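The Hemeck Scrub Block: A Small Brown Brick and My Kitchen Floor

January 26, 2018
By Valter Backlund

When we moved in last October, the previous owners had left us a floor of big, shiny, off-white tiles, the sort you see in hotel lobbies where somebody is paid to follow the guests around with a mop. They look wonderful for as long as you stay out of the room. I cook, I own boots, and I have opinions about coffee that involve spilling it.

I had been getting by with a Trokix spray mop, which moves dirt from the stove end of the kitchen to the door end and leaves a nice smell. For the grout it does nothing at all. So I bought the Hemeck Scrub Block, a dark brown rectangle in a cardboard sleeve. The sleeve promises 900 strokes before the block wears out. I haven't kept a tally and don't intend to.

My main worry was scratches. Polished tile shows everything, and the block feels rougher in the hand than I would like for the price. I tried it behind the fridge first, then under the table, then got bored of being careful and did the middle of the room. No scratches so far. I went over it with a flashlight, on my stomach, while my wife stepped over me to get to the toaster.
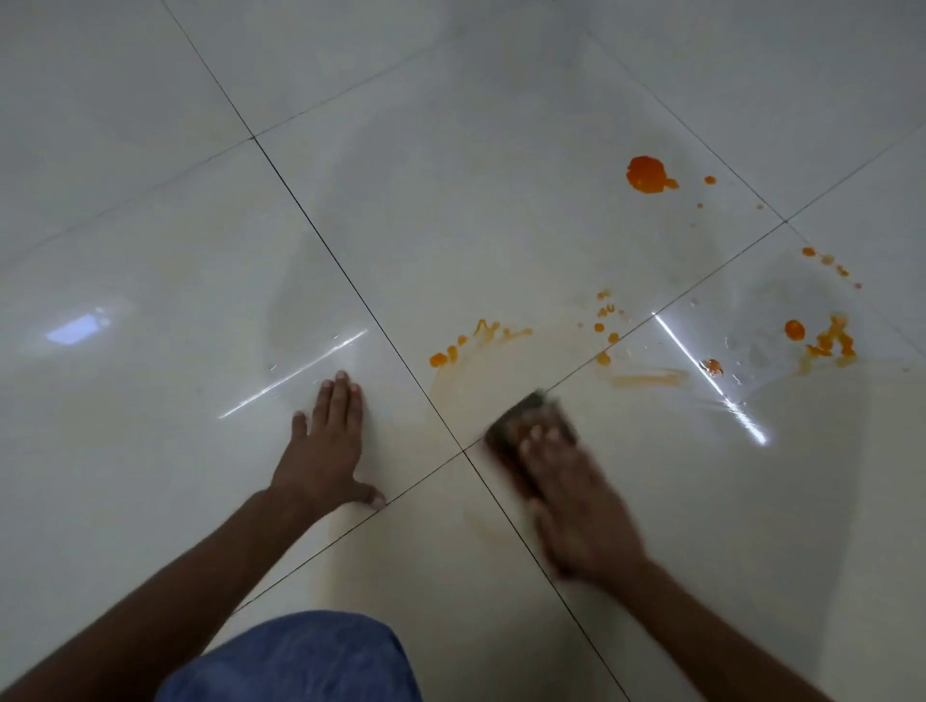
The block has no handle, so this is a job for the knees. You get down there, lean on one hand and go at it with the other, and after 25 minutes you know which of your wrists is the older one. It's a decent size to hold, though, and the edges are square enough to get along a grout line. Dried tomato sauce came up quickly. The grout took several passes and is now the color of grout, which I had forgotten was an option. A black heel mark by the back door didn't budge, and I have put a plant on it.

Rinsing is the weak part. The block hangs on to gray water like a grudge, and if you don't squeeze it out often you end up painting the floor with it. On glossy tile you will see every swirl once the sun comes in. I finish with a dry towel — an old one — and that takes care of most of it.

Irja Turunen next door swears by the long-handled Løken brush and thinks I'm a fool. She may be right about the knees. Her brush skates on my tiles, however, and it cost 52 dollars. Mine was 11. I'd buy it again, along with a kneeling pad. Four stars.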